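4. Laying the Tirnideck top panel

Read this section before you open the carton. The carton has its own instructions printed inside the lid, and they are for a different panel.

1. Leave the wrapped panel flat in the room overnight. Do not lean it against the radiator, however good it looks there.

2. Clear the table and wipe it down. One dried blob of glue will hold up a corner for years.

3. Peel the film from the back first, then the front. It comes away in one piece if you go slowly and in 40 pieces if you don't.

4. With a second person, lower the panel long edge first. Keep your fingers out from under it – the panel will not be the one that yells.

CAUTION: Do not drag the panel across bare metal. If it needs to move, lift it.

5. Slide the panel until the overhang suits you. Allow 17 mm at the back if you plan to fit the Bisska edge strip. If you don't, please yourself.

6. Check for rocking by pressing on each corner in turn.

NOTE: The Delberg finish is the plain one. If you ordered Delberg and have a knot, you have someone else's panel.
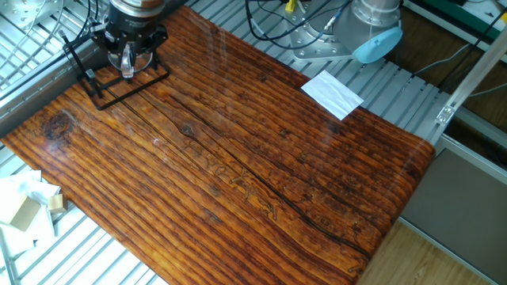

The Wysocka finish is a busy pattern, and it gets us more worried calls than every other finish together. Before you report damage, run a fingernail across whatever is bothering you. The long dark line running through the middle of the board is easily taken for a split, and the round knot on the left for a burn. If your nail catches on something, call us. If it glides, you are admiring the grain. Glare makes the check harder on a glossy top, so switch off any lamp shining straight at it.

7. Wait 2 hours before putting anything heavy on the panel. Heavy means 700 g and up, so yes, the fruit bowl counts.

Related sections
3. What should be in the carton
5. Fitting the Bisska edge strip
6. Cleaning glossy finishes
9. Returning a panel

Shares: 2
Comments: 17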